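Bate Volter Serie 3: un mes en la red y en el partido

Compré el Volter Serie 3 a finales de la temporada pasada, cuando el bate que llevaba usando cuatro años se abrió por la punta. Juego en la liga regional con el Drarnirard, normalmente de número cinco, y entreno dos tardes por semana. Lo digo para que se sepa desde dónde escribo: un bateador de club, sin patrocinador, que paga su material.

Pagué 296 euros en la tienda en línea de Gatchalian, con el envío incluido. Tardó nueve días. Venía en una funda de tela fina que sirve para el transporte y poco más.

Peso y equilibrio

La madera es sauce inglés de grado 3, con siete vetas bastante rectas en la cara y una pequeña mancha cerca del hombro. La mancha no afecta al golpe. El mío pesa dos libras y nueve onzas según la etiqueta, y en la mano se siente algo más ligero porque el volumen está bajo. Para quien juega en campos lentos, como casi todos los nuestros, es una buena distribución. La bola llega baja y el golpe recto sale limpio.

En el pull cuesta un poco más. Los primeros días llegaba tarde a las bolas cortas y varias me salieron por arriba, hacia square leg. Con el cambio de grip se corrigió en parte.
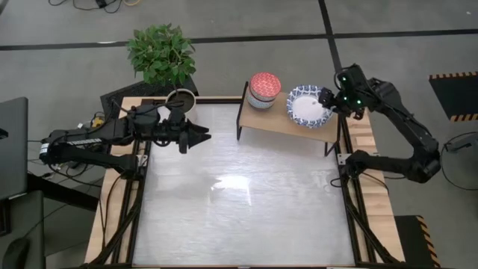
Preparación antes del primer uso

El fabricante dice que viene preparado de origen. Yo no me fiaría. Le di dos capas de aceite de linaza crudo, muy finas, con un día entero entre una y otra, sin tocar el empalme del mango. Después vino el mazo: seis sesiones de media hora, empezando suave por los bordes y la punta y subiendo la fuerza poco a poco.

Al terminar pasé a bolas viejas en la red, primero con lanzamientos a mano y luego con la máquina a velocidad baja. Calculo unos 4000 golpes de mazo en total. Es aburrido y hace ruido, así que conviene avisar en casa.

La lámina protectora se vende aparte. Puse una de Ernorine, que se adhiere bien si se coloca despacio y se alisa desde el centro hacia fuera. La banda de fibra de los bordes tampoco está incluida, y a este precio debería estarlo.

En la red

Con bolas blandas el bate respondía desde el primer día. Con bola nueva de cuero tardó más. Hasta la tercera semana los golpes por encima del punto dulce sonaban secos y se notaban en las manos. Ahora la zona buena ocupa un palmo largo y los bordes perdonan algo.

Kerstin Haugland, que abre el bateo en nuestro segundo equipo, lo probó una tarde y lo encontró demasiado pesado de punta para el cut. Ella usa un bate de dos libras y siete onzas con el volumen más arriba. Si tu juego es de pie trasero y muñeca, mira antes otro modelo.

En partido

Lo he usado en cinco partidos de 40 overs. El mejor fue en octubre, fuera de casa, con un campo muy seco y el límite corto por un lado: hice 70 antes de que me eliminaran por pierna delante del wicket. Dos de los cuatros fueron empujones sin fuerza por mid-off, de esos que con el bate antiguo se quedaban en dos carreras. En los otros cuatro partidos hice poco, y la culpa no la tuvo el material.

Después de ese mes hay marcas rojas de bola por toda la cara y una grieta superficial en la punta, de tres centímetros, que cerré con cola y cinta. No ha crecido.

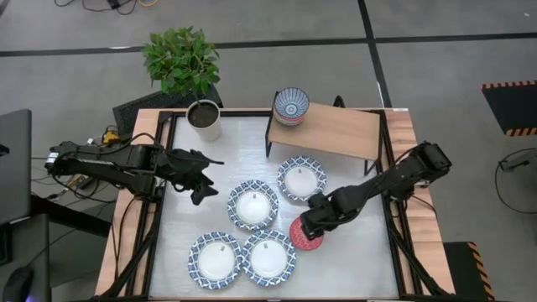
El mango es lo que menos me ha convencido. Es ovalado solo en la parte baja y redondo arriba, y con guantes gruesos el bate gira si el impacto va al borde. El grip de serie resbala. Lo cambié por uno de octopus en un tono rojo parecido al del cuenco pequeño de la foto, con un segundo grip debajo para ganar grosor. Se tardan diez minutos con un cono, y el giro casi desaparece. A cambio, el conjunto pesa algo más y el equilibrio sube un poco hacia las manos, cosa que a mí me vino bien para el pull.

Garantía y precio

La garantía cubre doce meses la rotura del mango y nada de la pala. Hay que registrar el bate en la web con el número de serie, en mi caso el 1662, escrito a mano junto al empalme. Hacedle una foto antes de poner el segundo grip, porque queda tapado.

A favor: buen golpe recto, madera honrada para su grado, equilibrio cómodo en campos lentos.

En contra: grip malo, mango que gira, protecciones aparte.

Nota: 7 sobre 10. Lo volvería a comprar si bajara de 250 euros. Por lo que cuesta ahora, esperaría a las rebajas de fin de temporada.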